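共享车间里的摆桌机械臂：Nondwood 开放日记录

2020年5月

Nondwood 是一间按月收费的共享车间，地方不大，前半间是木工和焊接，后半间隔出来给做电控和机械臂的会员。开放日当天我只看了后半间，目的很明确：房海燕（Haiyan Fang）和 Yasir Usmani 在那里搭一套桌面双臂系统，项目名 Jivness，任务是摆早餐桌、夹取食物和餐具。我自己在家里做过单臂的版本，卡在薄件抓取上，所以带着问题去的。

先说结构。臂体是自制件，关节用串行总线舵机，连杆打印，底座用铝型材锁在桌子上。两条臂共用一个电源，各走各的总线。末端是一对平行开合的黑色手指，指尖做成斜面，向内收尖。海燕解释说斜面角度改过几版，早期指尖太钝，贴着桌面去夹东西时，手指本身先碰到桌子，电流保护随即动作。现在的指尖可以压得很低，代价是夹持面变小，夹重物时容易绕接触点转动。

每个腕部装一个小相机，随手指一起走。相机到指尖的偏移量是手工标定的，标定板贴在桌角，每次拆装手指之后重做一遍。Yasir 给我看了标定脚本，输出一个四乘四矩阵和一个残差，残差超过阈值就拒绝写入配置文件。脚本写得朴素，没有界面，参数全在开头。这一点我赞成。

第一个演示项目是薄金属件。我去的时候后半间人还不多，可以凑近看屏幕上的腕部画面。难点有两个：一是抛光金属的高光会随相机角度移动，基于亮度的边缘提取不稳定；二是这类零件截面小，两指合拢时如果中心偏了，一侧手指先接触，零件会被推走。他们的处理办法是先张大开口，居中下探，再慢速合拢，合拢过程中读两侧舵机的电流差，差值超限就停下来修正横向位置。
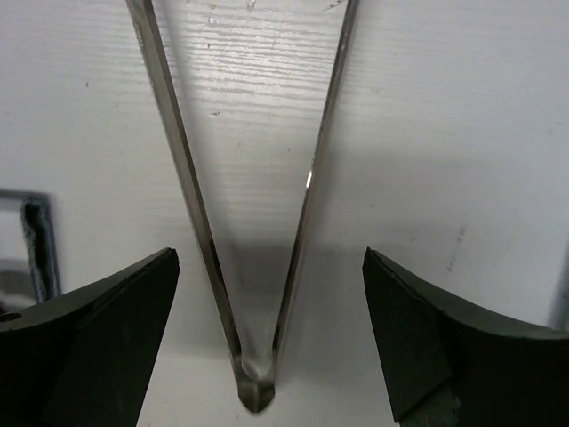

电流差这个办法在我那台上没用，舵机自身的摩擦比接触力还大，读出来全是噪声，后来有位叫 Jiang 的参观者在旁边这样讲。他的建议是在指根贴应变片，或者干脆把手指做软一点，让机械结构去吸收偏差。海燕的回答是应变片试过，线从腕部走出来以后干扰很大，加屏蔽又太硬，影响腕关节转动；软指尖还在排队，打印材料已经买了，计划七月换上去试。

我倾向于 Jiang 的后半句。低成本舵机的电流读数受温度和减速箱状态影响，空载基线会漂移。如果一定要用，至少每次抓取之前在空中做一次空载开合，当场取基线。Yasir 说他们现在是开机时取一次，之后不更新。我建议他改成每个循环取一次，他记下了，没有当场答应。

接下来是软件部分。控制主机是一台普通台式机，跑 Linux，控制循环频率 100 赫兹，图像频率 30 赫兹，两者不同步，图像带时间戳，控制侧按最近一帧取用。动作的来源是遥操作示教：操作者手持一对结构相同的主动臂，从动臂跟随，过程录下来，再拿去训练策略。到开放日为止，Jivness 录了 988 段可用的示教，另有一批因为掉帧或者总线超时被剔除，单独放一个目录。剔除规则写在仓库说明里，可以复查。

训练机放在海燕家里，数据用移动硬盘带回去。这个流程慢，但车间的网络上行带宽不够，传一晚上也传不完。硬盘上每段示教一个文件夹，含各路视频、关节角、电流和一份文本说明。说明里写操作者姓名首字母、任务编号和当日标定残差。我问为什么要记残差，答复是早先有一整批数据因为相机座松动而作废，当时没有任何字段可以查。

主动臂和从动臂之间的映射是关节对关节，没有做笛卡尔空间的转换。好处是延迟低，奇异点附近不会乱跳；坏处是两边的零位必须严格对齐，主动臂偏一点，从动臂就跟着偏一点。零位对齐靠一个打印的定位销，插进去以后按键归零。定位销有磨损，Yasir 换过两次，现在改用车削的黄铜销。

第二个演示是整桌。桌上同时有托盘、桌布、金色餐具、方盘、红色杯子和食物，杯子是横着的，策略要处理的遮挡比第一个项目多得多。

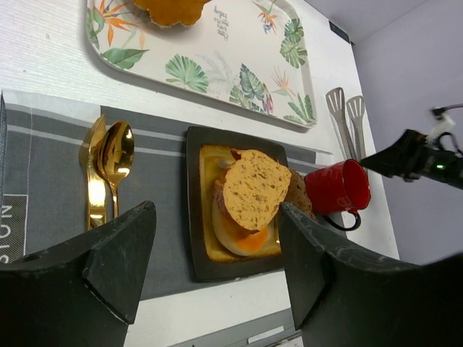 双臂协同的规则写得很保守。桌面中间划出一条公共区，一条臂进入之前要先取得锁，另一条臂停在区外等待。锁用一个简单的状态量实现，超时自动释放，释放之前先让持锁的臂抬高到安全高度。这样做速度上吃亏，但我在现场没有见到两臂相碰。以家用尺寸的桌子来说，公共区占掉的面积相当可观，两条臂多数时间在轮流工作，并行度有限。海燕承认这一点，她的计划是把公共区按高度分层，低层独占，高层可以同时通过。

餐具的抓取策略值得单独记一下。勺子和刀叉平放时柄部离桌面间隙很小，直接从两侧夹，指尖要压到几乎接触台面。他们在下降末段把位置控制改为限力矩，碰到台面就停，再回抬一个很小的量，然后合拢。回抬量是试出来的，写死在配置里，换了桌布厚度就要改。我在家里的做法是先用单指压住柄端，让另一端翘起再夹，成功率并不理想，勺子可以，刀不行，刀太平。

线缆管理是这套系统的弱项。腕部的线沿臂体外侧走，用扎带固定，肩部留一段余量。腕部旋转超过软限位时，余量会被拉直。软限位目前设得偏紧，牺牲了一部分姿态。我建议在肘部加一个导线夹，让弯曲集中在一处，也便于更换。插头用的是 Zurnurton 的锁扣型号，海燕说换过来之后掉线问题没有再出现，此前每录一阵就会断一次。

成本方面，两条从动臂加两条主动臂，舵机占了大头，打印件和型材合起来不多。他们备了一套完整的打印手指，换一次手指含标定需要 40 分钟，其中大部分时间花在标定上。我认为可以在指根加定位台阶，把重复安装误差压下去，标定改为抽查即可。台阶的公差打印机可能保证不了，需要二次加工，车间前半间正好有铣床。

食物是最后一个话题。蛋糕、布丁一类的东西刚度低，表面湿滑，夹持力的窗口很窄，力小了滑脱，力大了压碎。目前的做法是给每类食物单独设一个合拢电流上限，由任务编号带出，策略本身不学习力度。这是折中办法，物品种类一多，表格就难以维护。我更愿意看到把上限作为策略的输出之一，哪怕只分三档。
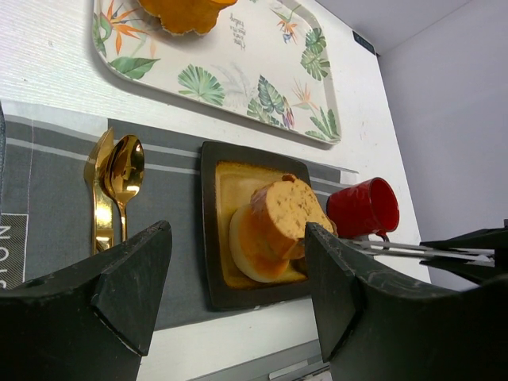
分三档也要先有力的标签，而现在的示教里操作者感觉不到从动端的力，录下来的电流反映的是手的习惯，Yasir 不同意我的看法。要改就得先给主动臂加力反馈，哪怕只在手指开合这一个自由度上做。他估计需要重新设计主动臂的扳机部分，换一个可以反向驱动的舵机，减速比要降下来。

这个反对意见成立。没有力反馈的示教，力度数据的质量确实有限。我们后来在白板上画了一下扳机的改法，用同型号舵机去掉一级齿轮，力矩够不够没有算完。Jiang 也过来看了一会儿，提出用有刷电机加皮带，结构简单，但需要另写驱动，不在同一条总线上，时间戳对齐又是一个问题。

几条给打算自己搭的人的记录：

底座先锁死，再谈标定。
主动臂和从动臂分开供电。Jivness 的两条从动臂目前共用一个电源，两臂同时加速时电压有跌落，示波器上看得到。
录制脚本要能在掉帧时立即报警，事后筛选浪费时间。
手指多打一套。
配置文件进版本库，和示教数据一起打标签。

图纸和脚本可以向他们索取，手指的模型文件已经更新到现用版本，主动臂的还是旧版，零位销的孔径不对，打印之前要自己改。我回来以后先改了自己那台的空载基线，按每循环一次取，指根的定位台阶等铣床排到期再做。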